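Setard Two-Finger Gripper for Household and Light Shop Work

Print this page | E-mail this page
Shares: 33 | Comments: 3

The Setard Two-Finger Gripper is a general-purpose end tool for companies and institutes that are studying whether machines can take on everyday chores. It is supplied by Ornico in two forms: a hand-held version with a grip, for teaching and demonstration, and a flange version for mounting on a robot arm. Both versions use the same fingers, so that a movement shown by a person can be repeated by the machine with the same reach and opening.

Customers frequently ask whether the product is ready to do housework. Our position is that some tasks are within reach and others are not. Picking up a box, a bottle or a closed container is dependable under steady conditions. Clothing and bed linen remain difficult. A shirt has no fixed shape, the collar and sleeves hide one another, and the correct place to take hold changes every time the garment is put down.

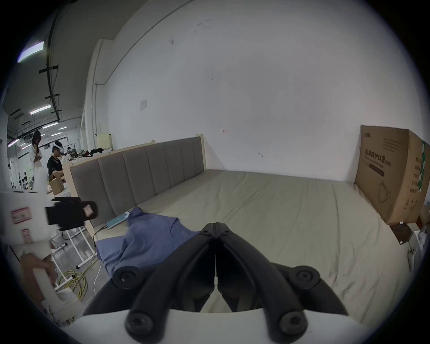
Two-finger gripper, fingers closed, with a crumpled blue shirt on a fitted sheet.

A person will normally find the collar of such a shirt at a glance. A machine must first decide which edge belongs to which part, then lift it without gathering up the sheet. Nearby cables and small devices should also be left undisturbed. For these reasons Ornico does not offer the gripper as a complete laundry or bed-making system, and purchasers should plan for a person to be present during all garment work.

Results at the Fillwood site

The Fillwood test room ran the flange version on shirt folding through November. Of 725 attempts, 30 were finished to the standard set for a hotel shelf with no help from the operator. Most of the remainder stopped at the first grasp. Sorting of boxed goods on the MacLeish packing line gave far better results, and the line has kept the gripper in daily use on one shift.

"We advise customers to begin with rigid items and to treat cloth as a research task," said Gemechu Assefa, product manager. "The tool can hold a shirt. Knowing where to hold it is a separate problem."

Ordering and support

The gripper is delivered with one pair of fingers, a base plate and a printed setup guide. Replacement fingers are sold in pairs. Delivery takes 11 working days for either version. Please state when ordering whether the hand-held or the flange version is required. Requests for on-site training should be sent to the Ornico sales office.

Comments (3)

packing_lead
We have had the flange version on cartons since spring and I have no complaints. Tried it on work gloves and gave up after one afternoon.

R. in facilities
Is there a softer fingertip for thin cotton? Ours takes hold of the sheet along with the pillowcase.

Ornico Support
A softer fingertip is being tested at Fillwood and is not yet on sale. Please contact the sales office to be added to the notice list.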